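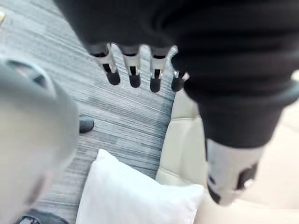

Four metallic fingers with rounded black tips, beneath a black fabric cover.

Getting Your Dishwasher Back to Its Best

If the glasses have gone cloudy and there is grit in the bottom of the mugs, the dishwasher probably needs cleaning before it needs replacing. Most of the work takes less time than unloading it.

Start with the filter

On most machines the filter sits in the floor of the tub, under the lower spray arm. Take out the bottom rack, turn the filter counterclockwise and lift. Many come in 2 parts, a mesh cylinder and a flat plate. Rinse both under the hot tap and go over the mesh with an old toothbrush and a drop of dish soap. Don't use a wire brush, as a torn mesh lets food through to the pump.

While the filter is out, look into the well underneath. Broken glass, olive pits and the paper labels off jars all end up there. Wear a rubber glove and wipe it out with a paper towel. When you put the filter back, turn it until it locks. A filter that is only resting in place will leave grit on everything.

Spray arms

Spin each arm by hand. It should turn freely and clear the racks. If the holes are blocked, take the arm off (some pull straight off, others have a nut in the middle) and poke the holes through with a toothpick. Hold the arm under the tap and check that water comes out of each hole. Lime scale that won't shift will usually soften after an hour in warm white vinegar.

Door seal

Wipe the rubber seal with a damp cloth and a little dish soap, getting into the folds. The bottom edge of the door is the worst spot and the wash water never reaches it. Dry it afterward.

A hot empty cycle

Stand 300 ml of white vinegar in an open bowl on the top rack and run the hottest program with nothing else in the machine. Don't add detergent, and never mix vinegar with bleach. Check your manual first, as some makers would prefer you to use their own cleaner.

Salt and rinse aid

In a hard water area, a machine with a built-in softener needs dishwasher salt. Table salt won't do. Fill it just before a wash so that any spilled grains are rinsed away. Top up the rinse aid at the same time.

Loading

Scrape plates but don't bother rinsing them. Face the dirty side toward the middle. Keep tall pans and cutting boards away from the detergent door, or the tablet will stay stuck behind it.

A reader's question

Glykeria Stergiou wrote in about her Erkau 438, which leaves a puddle in the tub after each wash. Check the filter first, then the drain hose behind the machine for a kink. If the hose was fitted recently, see whether the knockout plug in the sink connection was ever removed.

Next page: descaling a kettle. Page last updated Thu 12 July.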